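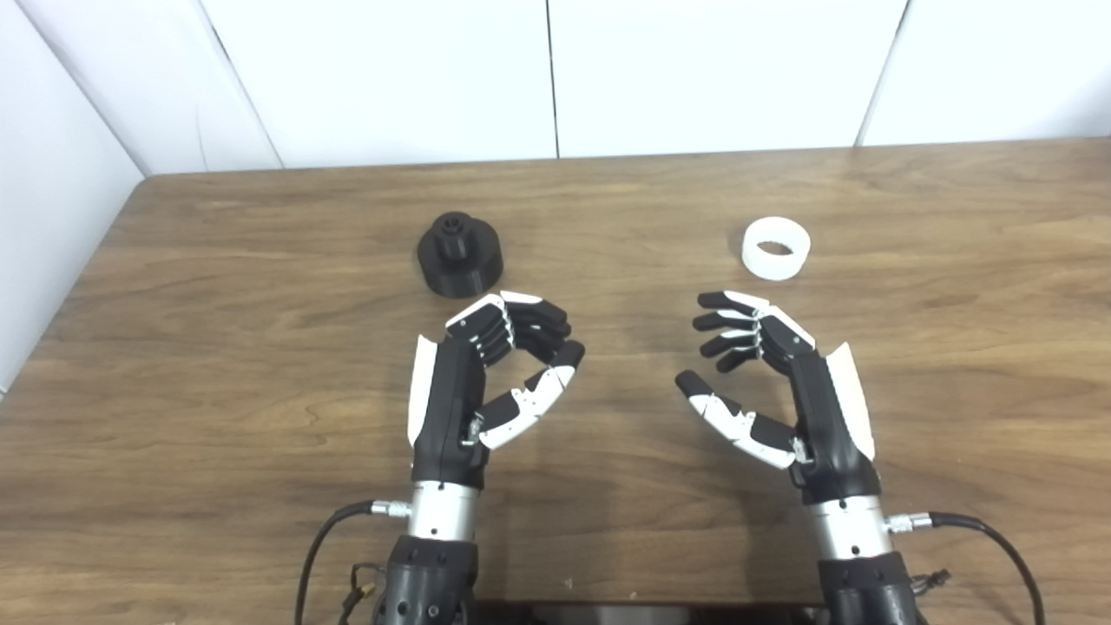 Premises > Inspections > Suvarna Building > Internal walls and exits

Overview Checklists Reports Contacts

Internal Walls, Exits and Services: Inspection Checklist with Comments

Site: Suvarna Building, Unit 148
Inspected by: Evaristo Marchetti
Reviewed by: Brunello Vitale
Date: 30th September

Results are entered as Pass, Action or Not checked. Items marked Action carry over to the next sheet until signed off.

1. Exits and routes

1.1 Final exit doors open fully without a key. Pass.
1.2 Stair doors close onto the latch from any position. Action. The lower stair door stops short of the frame. Closer to be adjusted.
1.3 Route signs in place and legible. Pass.
1.4 Corridor clear to full width. Action. Flattened cartons stacked outside the post room. Removed during the visit, but the same comment was made in January.

2. Wall panels and joints

2.1 Panels firmly fixed, no movement under hand pressure. Pass.
2.2 Joints closed, no sealant missing. Action, loading side only.
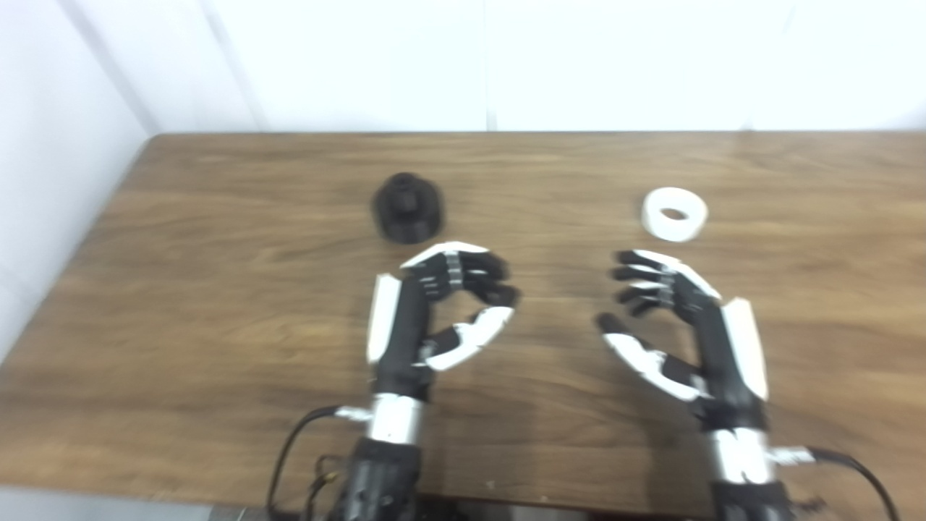
Joints are to be inspected along their full height, with a torch held flat to the surface. A visible line is not a fault in itself. The faint vertical seams in the white wall behind the wooden table are the kind of line meant. Record a fault only where an edge stands proud, a gap admits a feeler gauge, or sealant has pulled away. On the loading side the sealant has split at low level next to the Doltar heater. Rake out and reseal before painting.

2.3 Pipe and cable openings sealed. Pass. The new opening above the Cernelo cabinet has been filled and labelled.
2.4 Skirting and corner trims secure. Pass.
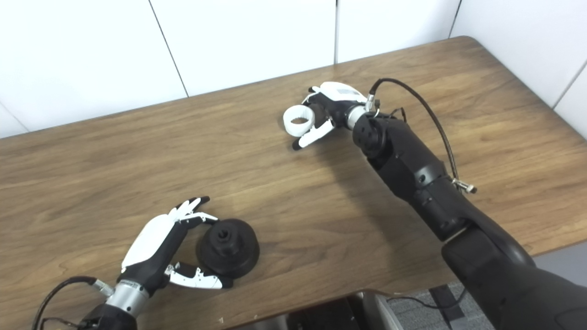 Panel seams behind the tabletop.

3. Alarm and emergency lighting

3.1 Call point tested, alarm heard in all rooms. Pass. Lowest reading 80 dB, taken in the file store with the door shut.
3.2 Building cleared on test. Pass. Time to assembly point 95 seconds.
3.3 Emergency fittings light on local test. Action. Fitting over the rear stair did not light. Drendeo to replace the battery and retest.

4. Goods lift

4.1 Load plate fixed and legible. Pass. Plate reads 2000 kg.
4.2 Landing gates lock with the car away. Pass.
4.3 Pit free of water and rubbish. Not checked. Pit key not on the board.

Actions 1.2, 2.2 and 3.3 passed to B. Vitale. Item 4.3 to be checked once the key is found or a replacement cut.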